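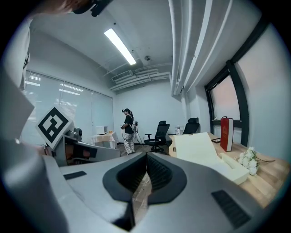
Office fit-out specifications treat power and data as a building service up to the wall plate and as the tenant's problem after it. I think that boundary is in the wrong place. The last stretch, from outlet to equipment, is where cords get stepped on, pinched by chair casters and joined end to end, and it is the only stretch with no drawing and no owner. A thin white cable seen against the floor through a narrow gap is typical of how this part of the installation presents itself: a short length is visible, and both ends have to be found by hand. Multiply that by a full floor and the people responsible for the space can't say what is fed from where.

My position is that any landlord who rents desks as well as rooms should specify, install and record the connection all the way to the desk edge. The record should be part of the lease documents, on the same footing as the floor plan.

I came to this view through two buildings in Padovbridge, both managed under the same general contract and both fitted with furniture from Rulemano. The first had wall outlets only. The second had floor boxes on a regular grid, with a fixed lead from each box to a power module under the desk. The furniture was the same and the tenants were similar firms. In the first building, extension cords appeared during the first week of occupancy and stayed. In the second, they appeared only where desks had been moved off the grid. Two buildings are a small sample and I don't offer them as proof, but the pattern matches what anyone would predict from the drawings.

The usual objection is cost. A floor box costs more than a wall outlet, and a fixed lead ties the desk to one spot. The first point is true at handover and much weaker over the term of a lease. Once a tenant has bought cords, trunking, tape and an electrician's visit to find out why a circuit keeps tripping, the saving has been passed along to someone else's budget and made slightly larger on the way. The second point deserves a longer answer.

Flexibility is oversold

Brochures for rented space promise that every desk can be moved at any time. The Hasonier range, which the same contractor proposed as an alternative, was sold almost entirely on this. Desks can indeed be moved. The question is how often they are, and in the second building the facilities log for the first seven months shows relocation requests bunched at move-in and then very few. Designing the entire power layout around an event that happens mainly once is poor practice. It would be better to delay the final connection until the tenant has settled, and then fix it.

Desk shape matters here too. Rectangular desks line up with a grid of floor boxes. Curved ones, now common in light wood finishes, do not, and their under-desk trays are often supplied straight. The cord leaves the tray where the curve begins and hangs. People work standing at the near edge with both hands busy and papers spread in front of them, and whatever hangs below that edge is at shin height and out of their sight.

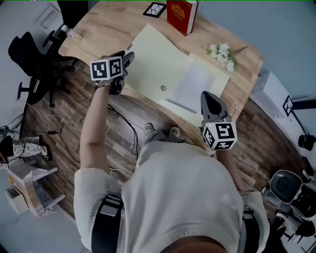 What a desk connection record should contain

The document does not need to be long. For each desk position it should give the outlet reference, the circuit, the lead length, the route, and the date of the last inspection. Lead length should be stated as installed, with any slack noted separately. Surplus cord coiled under a desk is the most common defect I see, and it comes from ordering one standard length for every position.

Pietrzak, the contractor for the second building, kept such a record for 100 desk positions in an ordinary spreadsheet. It was accurate at handover. It went out of date when a tenant changed its layout in December and the changes were made without a work order. That is a weakness in procedure, and the lease can deal with it: no change to a desk connection without an entry in the record, signed by whoever did the work.

I would not extend the rule to chargers, monitors or anything else a tenant plugs in at the desk module. Those items change too often, and a record that tries to follow them will be abandoned. The landlord's responsibility should end at the module, with the module labeled to match the record.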